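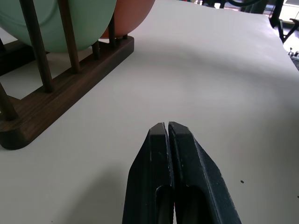
4.2 Where the plates go

The literature on household tidying has given a great deal of thought to closets and very little to the dish rack. We suspect this is a matter of prestige. A closet can be finished, photographed and admired; a rack is a place where plates wait until someone wants one. In the 17 households that kept diaries for us, however, the rack came up more often than any other piece of kitchen equipment, usually in a tone of complaint.

Our participants used the word "rack" for several different things, and for this section we keep to the simplest of them: a base with upright pegs, the plates standing on edge in between. Figure 2 shows the type, with dark wood, dowels of differing heights, and two plates of different colors stored one behind the other.

Figure 2. A wooden peg rack on a white tabletop, holding a mint-green plate and a terracotta-orange one.

The peg rack makes one demand of its owner, and it is a surprisingly firm one. Each plate has to be put into a gap, and the owner has to pick the gap. Diarists from the Harkwood apartments described this choice at greater length than we had asked for. One always filled from the far end "so it looks like I meant it." Another left a free space after every plate, a policy that lasted until she had people over for dinner. A third kept plates of the same color together and reported, with some bitterness, that his roommate did not.

Salim Ndung'u, who coded the diaries, proposed the term "parking" for this behavior, and we have kept it, partly for accuracy and partly because he had already used it in 30 pages of notes. Parking differs from putting away in that the plate remains in sight and, in the mind of the person who washed it, remains a job. Of the 17 households, 13 routinely took their next meal's plates straight from the rack. The cupboard, in these homes, was mainly for guests and for the dishes received as wedding presents.

The Vidal Street diaries are the exception. There the racks were emptied every evening, and the entries are correspondingly short. We return to these households in the next section, where their cupboards turn out to have problems of their own.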